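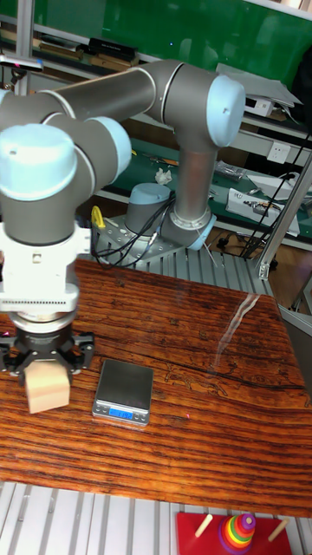 Vol. 2, No. 64

Review: the Rivis weighing cell at the Drimatura open day

Drimatura opened its workshop to visitors for an afternoon, and I went to see the Rivis package, a robot arm sold with a gripper and a set of ready-made routines for small labs. The job on show was weighing. The arm takes a wooden block to a kitchen scale, and software logs the reading. Wenjie Zhong ran the demonstration and Xinyi Lu took questions.

Setup is the strong point. Lu taught a new pick position by hand while we stood there, and it took her less time than it takes me to find the manual for our old arm at Trunton. The menus are in everyday words. The stop button is large and easy to reach.
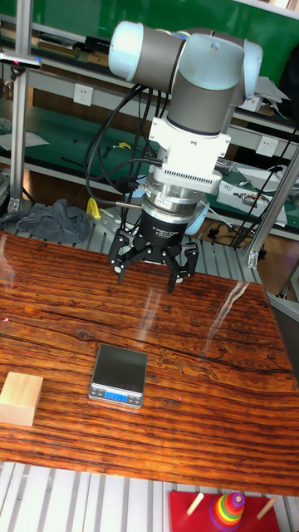
Drimatura workshop, November

Zhong says the gripper is good for 200 hours before the pads need a look. I have no way to check that from one visit. I liked that the force sensor sits right above the gripper, where it is easy to get at. I did not like the cables. They hang in loops beside the arm, and for the price I would expect clips or a sleeve in the box.

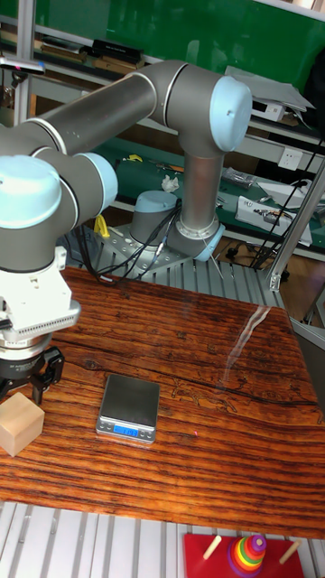
Weighing is what I came for, as my lab does a lot of it. I asked Zhong if the package needs a special balance, and he said any scale with a readable display will do. The one on the table was a small digital kitchen model with a blue display, the kind you can buy anywhere. That keeps the cost down, but a kitchen scale is a kitchen scale – for fine work you would want a proper balance, and the driver for that is extra.

Hongmei Xiao, who came with me, thought the routines were too slow. I would call them careful. Speed can be changed in the settings, though the top setting was locked for visitors.

Two licenses come with the package. Support is by email only, mornings. I would buy it for teaching and light lab work, and ask about the cable clips before signing.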